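Capítulo 5
Armazenamento pós-colheita de tubérculos e raízes
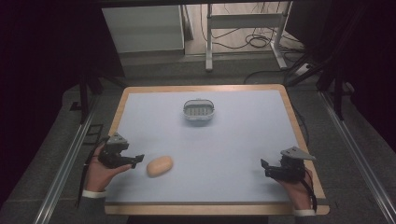

5.1 Introdução

Os tubérculos e as raízes de reserva continuam a ser órgãos vivos depois de separados da planta. Respiram, perdem água por transpiração, reagem a ferimentos e, terminado o período de dormência, retomam o crescimento. O armazenamento consiste em conduzir estes processos de modo que o produto chegue ao destino - consumo em fresco, indústria ou semente - com a menor perda possível de massa e de qualidade.

No capítulo anterior trataram-se a maturação e a colheita. Parte dos defeitos observados à saída do armazém tem origem nessas fases: pele mal formada, choques na queda entre tapetes, terra aderente em excesso. O leitor deve ter presentes as definições de matéria seca e de maturidade fisiológica dadas na secção 4.2, que se usam a seguir sem nova explicação.

5.2 Causas de perda

Distinguem-se perdas quantitativas e perdas qualitativas. As primeiras exprimem-se em massa e resultam da transpiração, da respiração e da podridão. As segundas incluem o abrolhamento, o esverdecimento, a acumulação de açúcares redutores e as manchas internas por contusão, que só se detetam após o corte.

A transpiração é, em condições correntes, a componente dominante da perda de massa. Depende do défice de pressão de vapor entre a superfície do tubérculo e o ar, da velocidade do ar e do estado da periderme. Um tubérculo ferido e não cicatrizado perde água a um ritmo muito superior ao de um tubérculo intacto do mesmo calibre. A perda por respiração é menor em massa, mas liberta calor que tem de ser removido da pilha.

A podridão mole bacteriana exige atenção particular. A presença de uma película de água na superfície reduz a difusão de oxigénio para os tecidos e favorece a infeção através das lentículas. Por este motivo, a condensação na camada superior da pilha deve ser tratada como anomalia de funcionamento, ainda que não haja sintomas visíveis.

5.3 Fases do armazenamento

O ciclo divide-se habitualmente em secagem, cicatrização, arrefecimento, conservação e reaquecimento. A secagem inicia-se logo após o enchimento e termina quando a superfície dos tubérculos deixa de apresentar humidade livre. Na cicatrização mantém-se uma temperatura moderada e uma humidade relativa elevada, com ventilação limitada à renovação do ar. Segue-se um arrefecimento gradual, sem inversões de temperatura entre a base e o topo.

A temperatura de conservação é fixada pelo destino do lote. A batata para fritura conserva-se a temperatura mais alta do que a batata-semente, dado que o frio promove a conversão de amido em açúcares redutores e, com ela, o escurecimento do produto frito. O reaquecimento antes da movimentação reduz a sensibilidade à contusão.

5.4 Caso de estudo: o armazém de Soriano

Ao longo do capítulo recorre-se aos registos de um armazém a granel em Soriano, acompanhado por Rui Baptista e Setareh Fallahi. O edifício compreende 5 células independentes, com condutas sob o pavimento e admissão de ar exterior regulada por comportas. A campanha analisada durou 133 dias, do fecho da primeira célula à expedição do último lote, em fevereiro.

Numa das células, a sonda superior indicou condensação repetida durante a madrugada. A correção adotada - recirculação interna em períodos curtos, com as comportas fechadas - é discutida na secção 5.7. As amostras para determinação da perda de massa, até 40 tubérculos por célula, foram colocadas em sacos de rede a diferentes profundidades e pesadas à entrada e à saída.

5.5 Grandezas e notação

Designa-se por m0 a massa do lote à entrada e por m a massa no instante considerado. A perda relativa de massa é dada por (m0 - m)/m0 e apresenta-se em percentagem. As temperaturas referem-se à polpa, salvo indicação em contrário, e a humidade relativa é a do ar à saída da pilha. O caudal específico de ventilação exprime-se em metros cúbicos de ar por hora e por tonelada de produto.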